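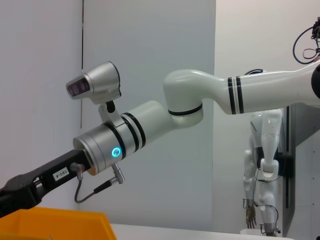
Washington Figueiredo says the first thing customers ask is whether the arms will work in their own building, and he tells them he doesn't know yet. He has sold the Grondden two-arm service for Portela since it went on offer, and he would sooner lose an order in the first phone call than in the second month.

The service is a rental. A customer gets two arms, the grippers, a wrist camera, the software and a person from Portela who sets it all up. After that there is a trial of 30 days. At the end of it the customer either keeps paying or Portela comes and takes everything away.

"People are used to buying a machine," Figueiredo said when we spoke at the company's office in Trumville. "They want to know the price and the speed. I can give them the price."

The speed depends on what is being picked up. Portela aims the service at small jobs with mixed items, such as school supply kits, craft boxes and returned goods that have to be sorted before they go back on a shelf. Those are jobs where the next item is often a different shape from the last one. A gripper with two fingers does well with a box. Flat things are harder.

"A pair of scissors on a table is a bad afternoon," he said. "It's thin, it's smooth, and there's a hole at one end that looks like a good place to grab and sometimes isn't. We spend more time on scissors, pens and rulers than on everything else put together."

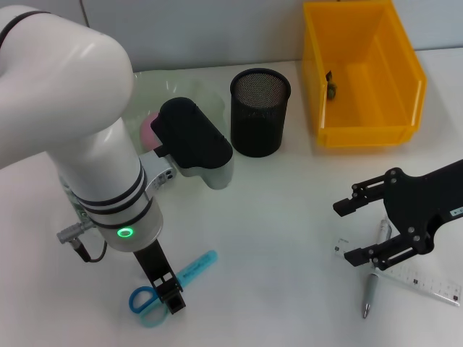 Rulers are the other item he brings up without being asked. A clear one is hard for a camera to pick out on a pale surface, and if it lies under something else the software has to decide which to move first. Portela's advice to new customers is to start with five or six items they handle every day and leave the clear plastic for later. Some take the advice. A stationery wholesaler in Plembridge did not, and sent a list of 101 products before the arms had been delivered.

"I called them and said, pick some," Figueiredo said. "They picked 60. We had a longer talk after that."

The wholesaler is still a customer. It now runs the arms on a much shorter list and has people do the rest by hand at the next table, an arrangement Figueiredo says he would have suggested at the start.

I asked what the monthly fee does not cover. Tables, bins and lighting are up to the customer. So is moving the setup to another room, which means a new visit and a new bill. Worn finger pads are replaced free. Cables are replaced free the first time.

Training is included but short. Portela teaches 2 people at each site, and Figueiredo would like them to be the ones who already do the packing. In his view they know which items slide, which ones roll and which come out of the carton upside down. Managers tend to sign themselves up, he said, and then are in a meeting when the arm stops.

The arms do stop. In July one site called the support line nearly every morning, always before 9 a.m. The cause was sunlight coming in low across the table, and the fix was a window blind.

"They bought the blind," he said. "We didn't charge for the phone calls."

Portela plans to add a softer set of fingers to the service, at no change in the fee. Figueiredo has been trying them on pens and did not want to say how that was going.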